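Speaking notes: "Where Did the Office Mugs Go?"
Utov staff forum, 11/3/19. Slot is after lunch, so keep it moving.

OPENING
Wait for the chairs to stop scraping. Then: "Hands up if you have washed a mug in this building that wasn't yours." Pause. Leave the hands up a bit longer than is comfortable.

Say what I do. I look after shared spaces for Utov, which covers the kitchens, the meeting rooms and a fridge I have been asked not to discuss.

SLIDE 2 - THE NUMBER
Over the life of the Priltico building we have bought 2571 mugs. Let that sit. The building holds 600 people. Finance has asked whether we are eating them.

Don't get drawn into the travel cup argument here. If someone raises it, say "parking that" and click on.

SLIDE 3 - WHAT WE TRIED
Signs. Laminated signs. Signs in a friendlier colour. The mug amnesty in May, which brought back 8 mugs and a gravy boat.

Mention the naming scheme. People wrote their names on the bottom of a mug, and then somebody else used the mug, because you can't read the bottom of a mug with coffee in it. (Usually gets a laugh. If not, carry on as though it wasn't meant to.)

SLIDE 4 - WHOSE JOB IS A SHARED THING?
Slow down for this one, it's the centre of the talk.
A shared thing belongs to everyone right up until it is dirty. At home you know who left the pan in the sink. At work you have a theory, and you take the theory into meetings with you.
Tell the Ortuño story: new kitchen, dishwasher on every floor, nobody assigned to empty them. Clean mugs stayed in the machines and dirty ones queued on top. Very expensive cupboards.

SLIDE 5 - CLEAR SURFACES

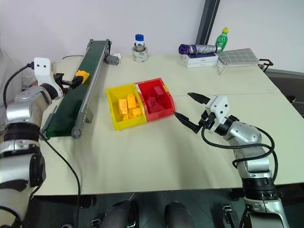
Mess attracts mess, and a bench with one abandoned cup on it will have a family of them by mid-afternoon. So the rule we took to the Mutinach floor was dull: when you leave a shared surface, you leave it bare. It had to be that blunt, as everyone believes their own item doesn't count. Take the yellow plastic brick up on the slide, a small bright thing on a pale tabletop, and tell me your eye didn't go to it. A lone mug in a kitchen works the same way, except that people put a teabag in it.

SLIDE 6 - WHAT I'M ASKING FOR
One shelf per team, and the team argues about it among themselves. Dishwasher emptied by whoever opens it and finds it clean. No more signs. I mean it about the signs, I have a drawer full.
Cost is roughly $2000 for the shelving. Say it quickly and look at Finance.

QUESTIONS
Likely ones: the fridge (no), the good spoons (don't know), whether the gravy boat has been claimed (still on my desk).
Finish by asking everyone to take their cups with them, then stand by the door.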